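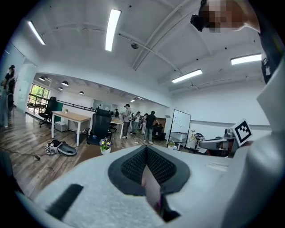

Search this list Go

Re: [Ullance] nether hub signs and the Coden rail line
Posted 5/19/26 by the Olent lighthouse builder
4 replies

On the Ullance list, someone wrote:
> Are we still doing the rail line out to Coden? I've got 394 powered
> rails sitting in a chest and I'd like the space back. Also the signs
> in the nether hub are wrong again, the Olent one sends you to Jenkins.

Yes please, bring the rails! I dug the last stretch of tunnel last night (well, most of it, I hit a lava pocket under the swamp and lost my good pickaxe, so if you find a bit that looks like it was patched with dirt in a panic, that was me). It comes out 18 blocks lower than the Coden station floor. We can either do a ramp or move the platform down. I vote ramp, because I really don't want to redo all that spruce.

The signs are my fault, sorry. I swapped the Olent and Jenkins portals when we widened the hub and then forgot to relabel them. Will fix tonight, unless somebody gets there first, in which case the spare signs are in the barrel by the ladder.

Two other things while I'm here. The Jenkins iron farm has stopped again and I think a villager got out. And the map wall needs redoing now the border is at 3,000, does anyone have the old maps, or did they go in the creeper thing in May?

I'm on after dinner most nights this week if you want to lay track together.

Share (2)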